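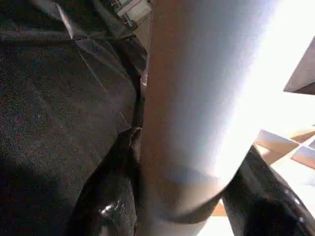
What do you do with a tube that won't stay where you put it?

Give it something soft to lie on and something firm to lean against, and if there are several of them, lay them all the same way before you close anything up.

Relow: notes on putting away long round things at home

README for the second release

Relow is a collection of written notes about tubes, rolls and cylinders in ordinary houses, and how people bag, stack, stand up, wrap and put them away. Mailing tubes, wrapping paper, rolled-up rugs, lengths of pipe left over from a sink job, foam rollers, the inside of a roll of fabric, all of it. If it's longer than it is wide and it rolls off the couch, we want it!

It began in November in Noemi Montoya's front room, where a closet had to be emptied and everything in it was round. She wrote down what worked on the back of a receipt, Ignacio Tillman typed it up, and by the end of the month we were all sending each other messages about the bottom of the coat closet. The first release was a single sheet with 100 rows. This one has 500, and we love it a lot more.

What's in the folder

notes.csv
The main table, 500 rows. One row is one putting-away: a person, a place in the house, some round things, and what was done with them.

homes.csv
One row for each of the 40 homes. Type of home, storage available (closet, under the bed, garage, "behind the door"), and whether anyone in it is under five, which changes everything about where you can leave a tube standing.

words.txt
Our list of the words people use. This is Annick Bélanger's favorite file and she will happily talk to you about the difference between a roll and a tube for as long as you can stand. (A roll is something wound up. A tube is what it was wound on. Most people say "roll" for both, and we kept whatever they said in the said_as column.)

pictures/
Pictures. They are not matched to rows in notes.csv.

The columns in notes.csv

row_id
A number. Rows 1 to 100 are the first release, unchanged apart from spelling.

home_id
Matches homes.csv.

said_as
What the person called the thing. "Tube," "roll," "pole," "stick," "the long one."

length
Short, forearm, leg, taller than a kid, taller than me. We tried inches first. People guessed, and guessed badly, but everyone knows how long their own leg is.

ends
Flat, capped, rounded, open, taped, crushed. Fill in more than one if the ends are different. A rounded end matters more than you'd think: stand one of those on a wood floor and it will go looking for the baseboard.

surface
Matte, shiny, papery, rubbery, other. Shiny ones slide on each other, so the way you tie them counts for more.

lying_on
What was underneath. Floor, rug, sheet, bag, blanket, felt, shelf.

arrangement
See the next section.

closed_with
Tie, knot, zipper, tape, folded under, left open.

again
Whether the person would do it the same way next time. Yes, no, or not filled in. My favorite column in the whole table.

comment
Free text. Please read these even if you only need the numbers. One person in home 24 wrote four paragraphs on wrapping paper.

Arrangement codes

parallel
Things lie side by side and point the same way, or close to it.

crossed
At least two lie across each other.

upright
Standing or leaning, more vertical than not.

stray
One that points its own way while the others agree.

mixed
More than one of the above. Write out which in the comment.

We argued over these words happily for a whole evening, and the version above is the one that survived contact with real closets. "Parallel" used to be "straight," but a bundle can be perfectly tidy and lie at a slant. "Stray" was Paloma Whitfield's idea and it fixed a huge number of rows that we had been calling crossed for no good reason.

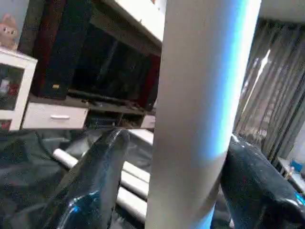
Mixed is the code that new note-takers worry about most, and they shouldn't, because most real piles are mixed at some point. The trick is to name the parts one at a time. The big pale tube up front leans a little but is still more vertical than not, so it is upright. Behind it, the three white lengths sloping down to the right on the crumpled black sheet are parallel, even though they aren't in a neat row, and the one farther to the left with the rounded end, aimed at the upper left, is the stray. So you would put "mixed" in the column and "upright, parallel, one stray" in the comment, and you're done. Don't record the furniture unless something is leaning on it.

Notes on what goes underneath

This part grew much bigger than we planned, and I'm thrilled that it did. The lying_on column was an afterthought in the first release, with "floor" in nearly every row. Then Mei Escobedo started asking people to lay something down first, and the comments got so much better.

Thick felt or anything fuzzy grips a tube and keeps it from rolling while you work. It also creases, and an old fold makes a handy little ridge for the first tube to rest against. Thin plastic sheeting is slippery, but it pulls over the top and tucks in at the ends in one motion, and you can shake it out afterward. Bed sheets are somewhere in between and everybody has one. If you bunch the edge of the sheet along one side before you start, you have a curb! Several people discovered this separately and were all very proud.

If you record a cover and an underlayer and they're the same piece, put it in lying_on and write "same piece over" in the comment. We don't have a second column for it yet.

How the notes were collected

Everyone filled in the same short form, on paper or on a phone, right after putting the things away. We asked people to do it the way they normally would. In the second half we also asked each home to try one method from another home's notes, and those rows have "borrowed" at the start of the comment. The borrowed rows are great reading. There is a real fondness in there for a knot that came from home 7.

The form is form.txt. Please use it, change it, translate it. If you do translate it, send us your words for tube and roll and Annick will be delighted.

Things to watch out for

Homes with a garage gave us more rows than homes without one. Weight them if you care about that.

Wrapping paper is overrepresented from November on. We know why and we're leaving it in.

"Again" is empty in a fair number of rows. Please don't read an empty cell as a no.

Lengths in rows 1 to 100 were converted from guessed inches, so treat "leg" and "taller than a kid" in those rows as close cousins.

Anything on a wall rack was left out. Racks are wonderful, but the putting-away is already solved once you own one, and we wanted the floor, the bag and the back of the closet.

Changes since the first release

400 new rows.
Added ends, surface and again.
Replaced "straight" with "parallel."
Added "stray" and went back through the old rows to apply it.
Merged "bin bag" and "trash bag" in lying_on.
Fixed home 24, which had been entered twice under two spellings of the street.

Using it

Use the notes for whatever you like, including teaching, storage design, or settling a disagreement about the hall closet. Please credit "Relow notes, second release" and keep the comments together with their rows, as many of the codes make little sense alone.

Who to ask

Noemi Montoya for the table and anything that looks wrong in it.
Annick Bélanger for words.txt.
Paloma Whitfield for arrangement codes.
Mei Escobedo for the form, and for borrowed rows.
Ignacio Tillman if you'd like to add your own home. We are taking new homes for the third release and would especially like apartments with no closet at all.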